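Drawer task, student project notebook
June, afternoon session, started 2:15

Present: me, Harish, Rohani for the first half (she had a midterm to go cram for)

Okay, where we left off. The policy we trained last time was good at reaching for the handle and terrible at pulling it. It would drift over, close the fingers on air just next to the metal, and then pull back very confidently with nothing in its grip. Rohani laughed so hard she had to leave the room. I went back through the demos and I think I see it – in a lot of them we were steering the left arm in from wherever it happened to be parked, so the approach angle is all over the place. My fault mostly, I was the one driving that day.

So the plan for today was to throw out the old set (131 episodes, ouch) and keep only the ones with a clean straight approach. Harish wrote a little filter script over lunch and it left us with 87. That's better than I feared! He named the new set Flasetti, after a sandwich place he misses from home, and I have given up arguing about names. The old one stays on the drive as Gernis, please don't delete it, I still want to compare.

Things we changed before recording again:

Left arm now has a proper home pose. It's saved in the config under "home_drawer". Use that one and not "home_old", which still points the wrist at the wrong side of the cabinet.

Slowed the leader arms down a bit. Feels like stirring honey but the motion comes out so much smoother in the plots.

Retaped the cabinet corners on the table drawing, so we can put the thing back in the same spot after somebody bumps it (me, twice).

Started recording just after 3. We're going for 30 new episodes per task variant and there are 2 variants: open the drawer, then open the drawer and take out the cube. The first one went quickly. Harish drives much more calmly than I do, so I handed him the controls and did resets and notes. The second one is where it gets fun, because the fingers have to come in from above and the drawer walls don't leave you much room. Yellow cube near the far end of the drawer is the hard placement, and I'd like plenty of those in the set. The right arm has no job in either variant, it just stays over on its side with the fingers open, but we log its joints anyway so the file format matches the two-arm tasks.

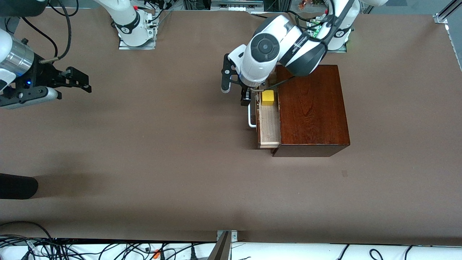 Problems and loose ends

Joint plot for the left wrist has a small jump in it every so often. Could be the cable tugging, could be the logger dropping a sample. I wiggled things and learned nothing. Will ask Rohani, she knows the logger code better than I do.

Two episodes got saved with the wrong task label, I fixed them by hand and left a note in the metadata.

Training run is going overnight on the big machine, job name avasley_drawer. If it crashes, restart from the last checkpoint, don't start over!

Next time: test on the hard placement first, then try it with the cabinet turned a little. Harish wants to bet me a coffee that turning it breaks everything. I took the bet.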